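The jigsaw, a family story. May 1, 2020

1/ In the second week of staying at home my husband ordered a jigsaw of 2,000 pieces. He told me that it would bring the family together. We have two children, one of seven years and one of ten, and one dining table. Please keep the table in your mind, it is important later.

2/ The make is Drastero. The picture is a harbour with many small boats and a very big sky. I asked why he did not choose the one with the cats. He answered that the cats were sold out everywhere, also at Murari, where we usually buy the school things.

3/ First evening: great enthusiasm. Everybody looks for the edges. My daughter makes a system with soup bowls, one bowl for each colour. My son makes a system where he sits on the pieces so his sister cannot have them.

4/ Second evening: we have no soup bowls, so we eat soup from mugs. I say nothing. I am a calm person, my mother always told this to everybody.

5/ By the end of the first week the whole border was finished except one piece. My husband looked under the carpet, in the vacuum cleaner and in the ears of the dog (he says it was a joke, but I saw his face and he was really looking).

6/ The piece was in my dressing gown. I found it when I was in the queue outside Pîrvu for the bread. Yes, I was in the queue in my dressing gown, under the coat. I am not the only one in Jadham who does this, I have seen the sleeves of other people.

7/ Now the sky. If you think of buying such a puzzle, please look how much sky there is. Ours has 697 pieces of sky. I know it because my son counted them on a rainy afternoon, and then his sister counted them again to prove that he was wrong, and he was right, and she did not speak to us until supper.

8/ We began to eat at the ironing board. It is possible for four persons if nobody cuts anything hard. I made a lot of mashed potato.

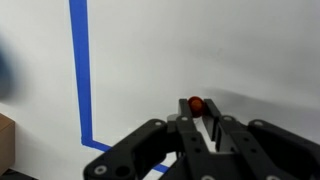

9/ In the third week I started to do the sky secretly at night. I told my husband that I could not sleep. It was true, but only because I was thinking of one piece with a small grey corner.

10/ One night I came down at half past one and he was already there, in the dark, with the torch of his telephone. We looked at each other as two thieves in the same house. Then he moved his chair a little and I sat down. It was the nicest evening we have had since September.

11/ The children noticed that the sky was growing. We said perhaps it was the dog. My daughter said "the dog does not sort by shade, mum". She is ten and I am a bit afraid of her.

12/ Message from my sister, who lives alone and does her puzzles on the computer: "I finished one with 789 pieces before lunch." I did not answer her for two days. Then I answered with a thumb.

13/ Yesterday there were 20 pieces left. We agreed to finish it all together, after supper, with cake. I even put on a proper blouse. My husband opened the bottle we were keeping for a visit that did not happen.

14/ You know already what I will write. We put the last piece in our hand and there were two holes. One hole in the harbour wall and one exactly in the middle of the sky.

15/ Silence. Then my son, very slowly, took a piece from his sock. He had kept it since the first evening because he wanted to be the one who puts the last piece. I wanted to shout, but I must say that I respect the planning.

16/ So now there is one hole, in the sky. The dog looks innocent. I have checked the other sock. I have checked both dressing gowns.

17/ My husband wants to glue it and hang it in the hall with the hole. I want to eat at a table. We are still discussing - with the door closed, in good English and also in the other language.

18/ He has just asked me if the one with the cats is back at Murari. I have gone for the bread.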